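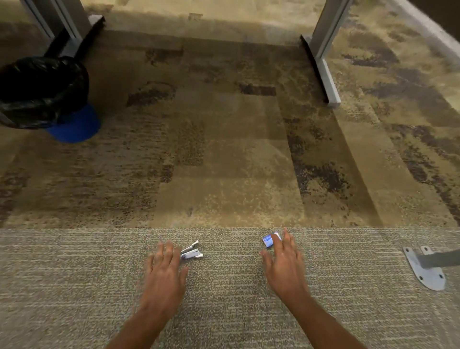 Slide 1: stapler and staples, on the carpet.

Okay, leave this one up while people find seats. Don't start till the door's shut.

Hi everybody, I'm Janaína Leite, I look after the office floors at Grandasov, and I've been given 30 minutes to talk to you about small stuff. Staplers, staples, tape, the little things that live in drawers and then live on the floor. I asked for an hour! They laughed.

So, the stapler. Small silver one, partly open, lying on its side. And next to it a little blue-and-white box, the kind staples come in. I picked these two to start because every person in this room has owned them and I'd bet most of you couldn't tell me where yours are right now. (Pause. Somebody will check their bag. Wait for it.)

When we moved out of the Brito building in June I was the one doing the last sweep of the second floor. Desks gone, chairs gone, and I'm crawling along picking up whatever the movers left behind. I kept a list because I keep lists. 1,721 items, and I'm counting a box of pens as one. Keys with no tags, a shoe, so many binder clips. I've still got the shoe, if it's yours come see me after.

Look at the floor for a second. You've got a grey striped strip and then brown blotchy tiles, tan and gold and nearly black in places. Now think about dropping one staple on that. Just one! Good luck. I love a busy carpet, it hides coffee like nothing else, but it hides everything else too, and staples are the ones that find your socks.

(Ask: who here takes their shoes off at their desk? Hands up. Usually more than you'd think.)

What I do now – and this is the bit to write down – is pick up in pairs. Stapler in one hand, staples in the other, and they go in the same box together. We used to sort by type, all the staplers in one crate, all the refills in another, and then on the first morning at Silura we had a whole crate of staplers on the fourth floor and every last refill down in the basement. People were folding corners over to hold paper together. I saw a contract done that way.

Close the stapler before it goes in the box. I put a rubber band around mine. An open one catches on cables, and then you lift out the stapler and get a phone charger and half a keyboard with it.

Staple boxes: tape the end flap. They hold a lot more than you expect, 1,000 even in a small one from the brand we order, and they all come out at once. Ask me about the elevator. No, don't ask me about the elevator.

Then the kits. (Hold up the kit.) One pouch for every 8 desks, with a stapler, a box of staples, tape, scissors, two markers. The Omier team has been using them since we got there and they've only lost the scissors, and scissors always go.

Skip the spreadsheet slide if we're past 20 to the hour. Go straight to questions, and remember to repeat the question for the people at the back.

Comments

Deb: Was in the third row, the shoe might be my husband's. Brown, left foot?

marcus_t: Do you band the mini staplers too? Mine keeps popping open in the drawer.

Janaína: @marcus_t yes, a thin one twice around. @Deb it's a right, sorry!

Priya K: Please do the elevator story next time.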